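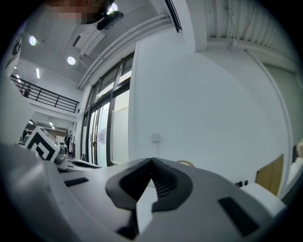

Photo: Ghada Qaisi

Hi, I'm Ghada, and I'm looking for people who'd like to come sing with me! I run Jiltley, a neighborhood choir that meets in the evenings at the old Wesidier hall, and we're opening up spots for our October season. We have 30 singers right now and I'd love to get us up to 50 (the altos are especially lonely, so altos, please please write to me).

You don't have to read music. I didn't when I started, and I still count on my fingers when the rhythm gets weird. I send out practice tracks for every part, and you can hum along in the car like the rest of us do.

We rehearse from 7 to 9 pm, with a tea break in the middle that always runs long. This season it's mostly folk songs, plus one big noisy piece in Hungarian that my friend Deák arranged for us - he'll come coach the pronunciation himself!

It costs $30 for the season, sheet music included. If that's a stretch, tell me and we'll skip it.

To join, leave a note at the hall's front desk with your name, your phone number and a song you love. No auditions, I'll just call you back for a chat.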